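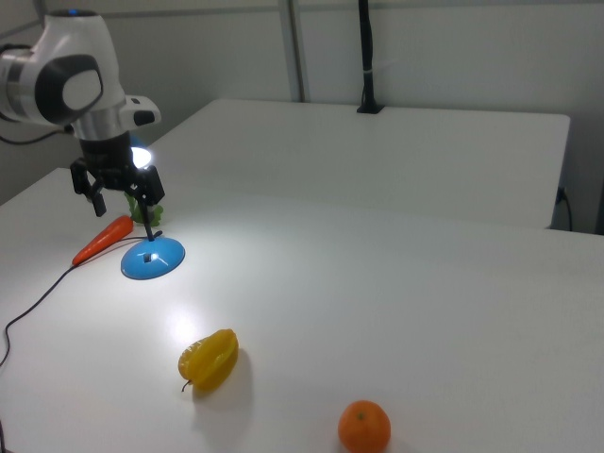 Mounir asked whether anyone had measured the light at the big white table before the money was agreed, and was told no. He said a small desk lamp with a round blue base was very nice for reading a letter but he doubted it would do for the play food sorting, where the glare off a white top is half the trouble.

Shaimaa El-Sayed (chair) said the point had been raised in June and left. She was not convinced it should be left again.

Item 3. Lamps for the Orndale room
Quote from Clundard: 253 for the set, delivery extra. Girish thought this high for lamps with a cable that trails over the table. Brayan said the supplier claims 900 lumens each. Girish asked who had checked. No answer. Agreed to ask for one on loan before paying for any.

Item 4. Toy fruit and vegetables
Amr reported that the new list runs to 33 pieces, carrot and star fruit included. Mounir doubted that many children at Embridge could name a star fruit, and wondered if the money would be better spent on a second potato. Amr said the set is sold whole. Mounir asked for his doubt to be minuted.

Item 5. Table top
Proposal to cover the white top with a matt cloth. Shaimaa said the last cloth slid about and was in a cupboard within 2 weeks. Brayan to find out if Metwally still sell the heavier sort. Not agreed, carried over.

Actions: Girish, loan lamp. Brayan, cloth. Amr to bring the toy price list, with the delivery charge shown this time.

Meeting closed at 4.40 pm.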